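The paper chase

I swore I'd never hang wallpaper again. Then I bought a house with a dining room.

By Elvia Ayala

The last time I lived with wallpaper I was nine, it was peach, and I picked at the seam beside my bed until there was a bald patch the shape of Florida. My mother hung a calendar over it. So when people started telling me a few years ago that wallpaper was back, I nodded politely and went on painting everything white.

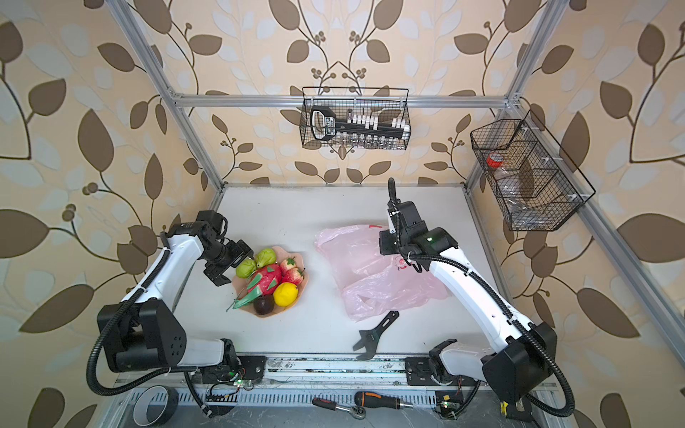
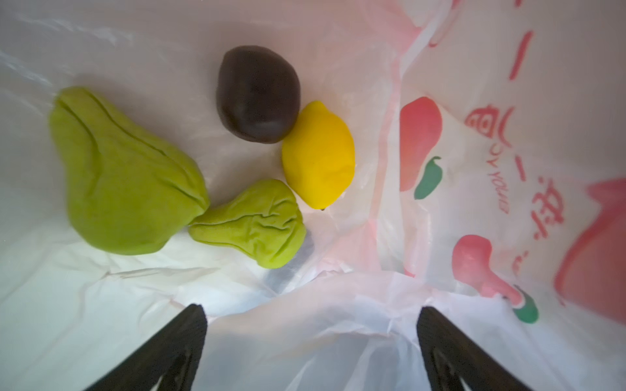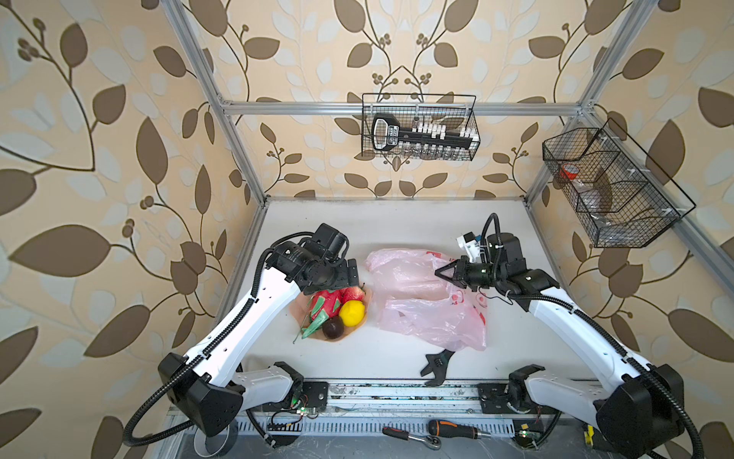 Wallpaper has a way of wearing you down, though. First a friend does her powder room, and you think well, it's a powder room, you can do anything in there. Then you're eating in a restaurant with cranes all over the ceiling and you catch yourself wondering how they did the corners. What finally got me was leaves. Big brown ones on dark, curving stems, with little clusters of round berries tucked in between, on a pale background – the sort of print that runs across the back wall and then carries on down both sides, so that even a plain white tabletop in the middle of it seems to have picked its spot on purpose. I'd always filed brown leaves under "dentist, 1978." Now I wanted to eat soup surrounded by them.

So I drove to Wovcombe, where Demetrio Marín has been selling wallpaper out of the same narrow store since before I had my peach bedroom. He keeps 3093 patterns in sample books, and he knows the number because his insurance company made him count. The books are shelved by color, sort of. Anything with a bird in it is in the back.

"People come in and say they want something calm," he told me, pulling down a book about as heavy as a toddler. "Then they walk out with parrots."

I asked him why people had come back to paper after all that white paint. He thought it was partly boredom and partly the rolls themselves. The old stuff had to be soaked and scraped and cursed at. A lot of what he sells now has the paste rolled straight onto the wall, and when you get sick of it you grab a bottom corner and pull. He showed me on a test board by the register. The whole strip came off in one long piece, and I made him do it again, because I am a grown woman with simple pleasures.

The leaf paper I liked was called Fanden, from a firm called Clikotier, and it was $112 a roll. I'd like to say I took this well. I did the thing where you turn the sample over, as if there might be a second price on the back. Demetrio let me borrow the book for the weekend and told me to tape a sheet up and look at it at breakfast, and again after dark with the lamps on. Good advice, and I pass it along for free. In my dining room, which faces north, the berries looked like chocolate in the morning and like beetles at night. I kept going back in to check. By Sunday I'd decided I was fine with beetles.

Then there's the matter of the repeat. If you've never bought wallpaper, the repeat is how far you travel down the roll before the pattern starts over, and on a big leaf print it's long, which means a lot of expensive paper ends up on the floor as scraps. My first order was two rolls short. I had measured the walls beautifully and forgotten about the repeat altogether. When you reorder you have to match the batch number too, or you can end up with one wall that's just a shade off, and I promise you will look at that wall every day until you move.

I had planned to hang it myself. I watched some videos! I bought a smoothing brush and a plumb line, and I cleared a Wednesday. By lunchtime I had one strip up, leaning like a drunk at a bus stop, and paste in one eyebrow. I called Declan Sheehan, a paperhanger Demetrio had mentioned in the tone you'd use for a good surgeon.

Declan is 59 and has been hanging paper since he left school. He looked at my strip for a while. "The house is crooked," he said, kindly, and took it down.

Watching him work was the best part of the whole business. He doesn't start in a corner, for one thing. He started over the fireplace, with a leaf square in the middle of the chimney breast, and worked outward both ways so the worst mismatch would land behind the door. Old rooms never meet up neatly, he said, and the trick is deciding where you want the trouble. He cuts with a fresh blade for every strip and drops the old ones into a mint tin. He booked the paper off the wall around the light switch, made four tiny cuts, and laid it back down, and I couldn't find the cuts with my finger.

He told me the jobs he dreads are stripes and foil. Stripes show every lie in the plaster, and foil shows your fingerprints for good. Leaves he's happy with. "A leaf can be a bit off," he said. "It's a leaf."

It took him two days. On the second afternoon my neighbor Abelardo Chambi came over to return a ladder and stood in the doorway for so long that I offered him coffee. He hates pattern – his place is gray from front to back, even the cat – and he said it was a lot. Then he asked what it cost, and then, on his way out, whether you could do it in a hallway.

I lent him the sample book. Demetrio wants it back by the end of March.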